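Building a Gripper at the Bench -- Notes for Session 4

Trurnov Shared Workshop, Saturday group

Hi again! These are my notes for session 4, typed up so you don't have to scribble while your hands are full of screws. If you missed session 3, read the wiring pages first, then come back. You'll want your finger blanks, the palm plate and a laptop that can run the simulator.

Where we left off

Everybody should have a servo that opens and closes on command. Mine sat on the kitchen counter for most of February going back and forth (my family was very patient). If yours buzzes when it's fully closed, your end stop is set too tight. Back the closed value off a little at a time until it goes quiet, then write that number on a piece of tape and stick it to the servo. I lost mine twice.

The servo signal is a pulse, and the length of the pulse sets the position. On the little Sendlow boards we bought, 1000 microseconds is the open end. Yours may want something slightly different, so creep up on it.

Fitting the fingers

The fingers bolt to the slider, two screws each, and the slider runs in the slot on the palm plate. Leave the screws just shy of tight until both fingers are on. Close the gripper on a scrap of cardboard, let the fingers line themselves up on it, and then tighten. I've tried doing this with a ruler and a square and all kinds of fussing, and the cardboard wins every time.

A word about pads. I like thin rubber glued to the inside face only. Wrap it over the tip and it catches on things when you slide in low. We have one sheet to share, so please cut from the edge and not out of the middle!

Mounting the camera

The camera goes behind the palm, looking out past the fingers. Before you drill anything, set it up in the simulator and look through it there. Moving a virtual camera costs you ten seconds, and a hole in the palm plate is forever. I have a plate at home with 13 holes in it, and four of them are useful.
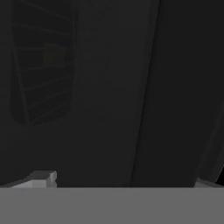

Camera placement is always a trade between seeing your own gripper and seeing the thing you're reaching for. I like a bit of both. With the finger tips showing at the bottom of the view and the gap between them clear, you can judge left and right pretty well, and you've still got most of the picture left over for the target. Get up close to something big and dark, though, and it fills nearly all of that space, with only faint lines like slats and a seam to go by. That's thin stuff for any program that hunts for edges! So when you test your own setup, try a dark target as well as a bright one, and try it from near and far.

Write down your camera height and tilt when you're happy. Put them in the same file as your servo values -- you'll need all of them together in session 5.

Matching the simulator to your build

The Wikström file on the shared drive has the arm and the palm plate already in it. What it doesn't have is your fingers. Measure from the front of the palm to the finger tip with the gripper closed. Mine came out at 113 mm. Type your own number in, please, and don't copy mine, even if we cut from the same drawing.

Then open and close the simulated gripper next to the real one. If they travel in opposite directions, flip the sign on the slider joint. (It happens to me about every other build.)

To do before session 5

Finish both fingers and glue the pads.
Save one simulated camera view of a dark target and one of a bright target.
Bring your servo values, finger length and camera numbers.
Return the small hex keys to the Skinville cabinet, top drawer. We're down to one set.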